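Start Handbuch Zubehör Kontakt
Februar | Tassanee Boonchu
Suchbegriff eingeben Suchen

2. Das Fadance-Radio zum ersten Mal einrichten

1. Netzteil anschließen und die Taste Menü 2 Sekunden halten. Jetzt startet der Sendersuchlauf, und der macht richtig Spaß!
2. Lieblingssender auf einen der 28 Speicherplätze legen. 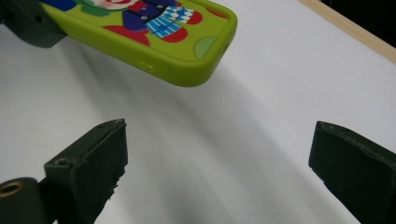 3. Lautstärke erst mal auf 50 stellen und dann nach Gehör anpassen (Jazz klingt abends herrlich warm).

Hinweis: Bei schwachem Empfang die Antenne ganz ausziehen und das Radio ans Fenster stellen.

Achtung: Während des Suchlaufs nicht den Stecker ziehen!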